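**Condo seller says the parking space is "deeded" but it isn't on the deed – walk away or wait?**

Posted 2024-04-26 in Buying & Selling 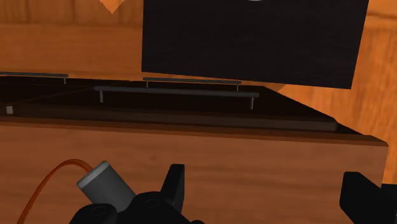 So we've been looking for a place for what feels like forever, and we finally found a two bedroom in a small building called Hidedgate that we both like. It's a townhome style unit with its own front door, and the listing said "separate deeded parking space" in capital letters. That was a big selling point for me because street parking over there is a nightmare after 6 in the evening (I sat in my car and watched one night, it's bad).

We made an offer, they accepted, everybody's happy. Then the title commitment came back and my attorney called and asked me where the parking space was. I said what do you mean, it's space 4, right by the back gate. She said no, I mean where is it in the paperwork, because the legal description only covers the unit. There's no second parcel number and no mention of parking anywhere on the seller's deed.

The seller is also the listing agent, he's licensed and selling his own place through Berkholm. He told us he has parked there for years, the number is painted on the ground, the association knows it's his, and everyone in the building just calls them deeded spaces. He seems like a nice enough guy and I don't think he's trying to pull anything. But when I asked for a copy of his deed for the space he said he'd "look for it" and that was eight days ago.

He does pay $78 a month to the association that's listed as "parking" on his statement. To me that sounds like rent?? If you own the space why would you pay for it separately? Or is that normal?

We're supposed to close in May and our rate lock doesn't go much past that. My husband wants to just go ahead since the guy clearly has the space. I'm the one dragging my feet. Has anybody been through this? Do I hold out for something on paper, ask for money off, or am I making a big deal over a rectangle of asphalt?

Oh, and if it matters, there are more units than spaces. So if we don't get that one I don't think we get one at all.

– tessa_moves

---

**porchlight_gus**

It's fine. My sister's building does it like this and she's never had a problem. If the number is painted and he's been parking there for years then it's his, and when you buy the unit you get it. Agents put deeded on everything. I'd close and enjoy the place, you don't want to lose your rate over this.

---

**Mathis Besnard**

Please don't close on the strength of paint! I bought into a building with the exact same muddle and I was the one who ended up on the street for most of a winter, so I have opinions.

There are a few different things people call a deeded space, and they aren't the same at all when you go to sell.

The first is the real thing. The space is its own little piece of property with its own legal description and very often its own tax parcel number, and it gets conveyed to you by deed at closing, either on the same deed as the unit or on a separate one. If that's what he has, the county recorder will have it and your title company can find it pretty quickly. He doesn't need to go digging in a drawer.

Then there's what most condo papers call a limited common element. The association owns it along with everyone else, but the declaration says the right to use space so-and-so belongs to unit so-and-so. This is perfectly good in my book, and it usually travels with the unit when it sells. But it has to be in the declaration, or in an amendment, or on the recorded plat. Somewhere that got recorded.

And then there's the kind I had, where the board lets you use a space. It may be written down or it may just be how things have always been done. Sometimes it's a license or a lease with a monthly charge. Those can end when the owner sells, and in a building with a waiting list the next person on the list may get it instead of you.

The $78 doesn't settle it by itself. Plenty of associations charge an assessment on spaces that people really do own, for plowing and resurfacing and lights and so on. If it's an assessment, though, it ought to show up in the budget that way, and the amount is normally tied to a percentage in the declaration. If it's a flat fee the board picked one night, I'd be more suspicious.

What I would do in your shoes:

- Ask your attorney to get the full declaration **with all amendments and the plat**, and search it for the word parking. Mine was 1633 lines of tiny scanned type and the part that mattered was one paragraph in an exhibit at the very back.
- Have the title company run the grantor/grantee index on the seller for anything besides the unit. Also have them look at whoever he bought from, because sometimes the space gets left off a deed by mistake and is still sitting in the name of the previous owner. That one can be fixed, but it takes a while if the previous owner has moved away.
- Get a letter from the association or its management company saying which unit holds space 4 and in what form. Ours was managed by Koutsoukos and they turned it around in under a week once the attorney asked. When I asked they ignored me.
- Read your contract. If there's a line where the parking type is filled in (deeded, assigned, limited common element), then what he filled in matters a lot, and your attorney will know what you can ask for if it's wrong.

If it comes back as the first or second kind, great, get it written into the deed or the closing documents and make sure the title policy covers it if it's a separate parcel. If it's the third kind, then you're buying a condo with no parking, and it should be priced like one. You could still want it! I'd have stayed in mine at the right price. I just paid the with-parking price and then found that out later, and I'm still a little sore about it.

On the rate lock, call your lender now and ask what an extension costs. It was less than I feared. Your lender may care about this too, by the way – if the appraiser gave value for a deeded space and there isn't one, they'd like to hear it before closing.

And be polite but put it in writing to the seller's side. He's licensed, so he has his own reasons to want the listing to be accurate.

---

**civadow_resident**

Agree with Mathis on pretty much all of it. I'm over in Civadow, it's a bigger building, and we had two owners who both thought they had the same space. Both had been told so by their sellers. One of them had it in the recorded plat and the other had an email from an old board president, so you can guess who got to park.

One thing I'd add is to go and look at who's parked in it at different times of day. With ours the "owner" had been renting the space out to somebody from the building next door, and that person had a signed lease for it that nobody mentioned until after closing. If there's a tenant in the space you want to know.

Also check whether the bylaws even let you sell or keep a space separately from a unit. In some places you can only sell it to another owner in the building, and that changes what it's worth to you down the line.

I wouldn't walk away yet, though. Eight days isn't long for somebody looking for old closing papers, mine are in a box I couldn't find if you paid me.

---

**tessa_moves**

Thank you both (and Gus, my husband says you're his favorite). I sent Mathis's list to my attorney and she had already ordered the declaration, so that made me feel better about her bill. She's asking the title company to check the previous owner too, she hadn't gotten that far yet.

I went by this morning and there was a gray van in space 4. The seller drives a little red hatchback. Going to ask him about that one in writing.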